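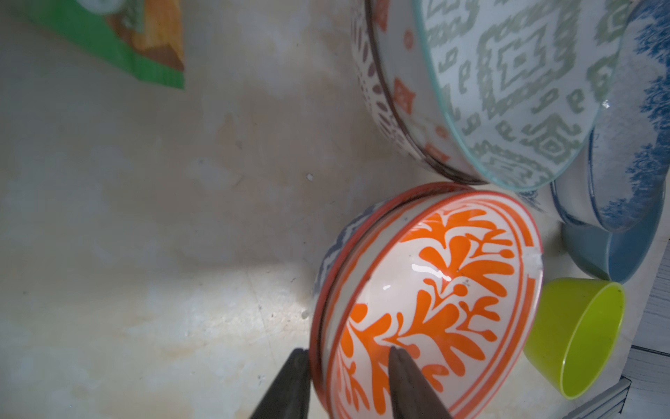
Painted bowls: do you use yours or just look at them?

Posted in: Kitchen and Table > Crockery chat

marmalade_hatch
I've got completely hooked on painted tableware this year and I need to talk to people who understand! It started with one cereal bowl from the Durkthorpe flea market in August and now I have a shelf and a half. Big loose leaves, zigzags, orange rims, I love all of it. My question is whether you eat out of yours every day. I do — porridge, soup, the lot — but my sister thinks I'm mad and says they should be up on the wall.

tinlid
Use them! I've eaten my breakfast from the same Brandão bowl for years and the pattern still makes me happy at seven in the morning. A few scratches from the spoon, nothing awful.

Pellow42
Going to disagree, sorry. If the paint is over the glaze it will wear, and once it's gone it's gone. I had a set of six Flelano dishes with a lovely blue border and the dishwasher turned them to ghosts. Mine live in a cabinet now, what's left of them.

marmalade_hatch
Oh no, the whole border? How do you tell if it's over or under?

Pellow42
Run a fingertip across the edge of the painted part with your eyes shut. If you can feel a step, it's probably on top. Tilting it under a lamp helps too, as the painted bits often shine differently from the rest.

greywether
The fingertip test is all right but I wouldn't bet a good bowl on it. Thick colour under a glaze can feel raised as well. I wash everything by hand, lukewarm water, soft cloth, and don't stack without a bit of kitchen roll in between. And with old or unmarked pieces I'd be careful about food full stop, especially anything sharp like lemon or tomato.

tinlid
Fair point about the unmarked ones. Mine are all fairly new and sold for food.

dottie_w
Can I put in a word for mixing patterns? We had friends round and laid the table with nothing matching, leaves next to stripes next to spots, and it looked brilliant. Skollura do seconds in their back room, by the way. I came home with four pudding bowls and a jug with a wonky spout that pours better than my straight one.

Pellow42
Wonky jug, yes. Mixed table, no! My eyes wouldn't know where to rest.

dottie_w
Ha, plain tablecloth. Try it once.

marmalade_hatch
Right, I'm off to feel all my bowls with my eyes shut. Porridge stays, tomato soup goes in the plain white ones for now. Does anyone know the Skollura opening hours?

dottie_w
Ten till four when I went, but ring first.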